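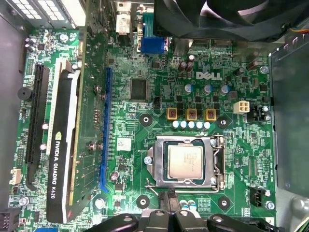
Grarcombe parts notes

Last updated: 2022-09-15

Hi, I'm Rungnapa, and this README covers my folder of notes on taking apart old desktops (and putting them back together, mostly!). There are 37 notes so far, 18 of them on Dell boards, all plain text files.

What's in a note:

- logo or label, if the board has one
- cooler mounts, and which way the socket lever runs
- fan and power headers
- which slots are empty
- screws, by position

I write "upper left", "lower right" and so on with the socket as the center, because I kept flipping boards around and confusing myself. If the load plate is closed I leave the chip model blank unless I can really read it. Faint markings don't count, sorry! Capacitors go down by sleeve color only. I haven't tested any of them.

Still to do: notes 2 and 18 use my old naming from January.

Comments

Uthai Wannasri: Could you add screw lengths? I mixed mine up again.

Lamduan Petchrat: The lever line saved me some squinting, thanks!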